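March, 11 at night. Stayed up reading the trade magazine Sreekumar Krishnan left in my mailbox, the issue with the long piece on whether machines can do housework yet. He has been after me to read it since he signed up for the Birkden trial. I copied two pages into this diary so I can argue with him later. 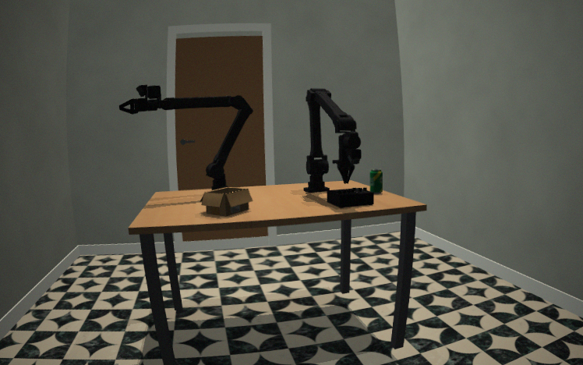 Vol. 11, No. 65, p. 56

The article's position is that clearing a table is harder than it sounds. A soda can is easy to pick up if it always stands in the same spot. Move it, or put an open carton near it with the flaps out, and the arm has to plan all over again. Most of this gets worked out in simulation first, and I can see why. You can run the same chore 100 times before supper and no one has to sweep up.

Nandini Chowdary doesn't buy it. She ran the packing line at Flakby for years and says a new hire learns to fill a box in one morning. I told her a new hire also goes home at five. She said so does she, and that was the end of it.

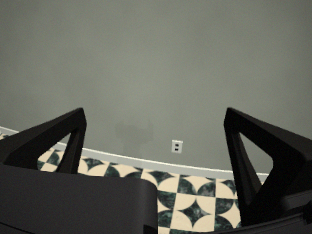

What I would want is something that does the floor under the kitchen table and puts the cans out. I don't need it to fold shirts. Lidden wants a monthly fee for a machine that wipes counters, and wiping counters takes me four minutes.

My guess is the shops get them well before the houses do. A shop can bolt the table down and keep people out of the way - I can't do that with my kitchen. Told Sreekumar I'd come by and look at his when it's delivered.

Need to return the magazine. Also call Reddy about the dishwasher, it's leaking again.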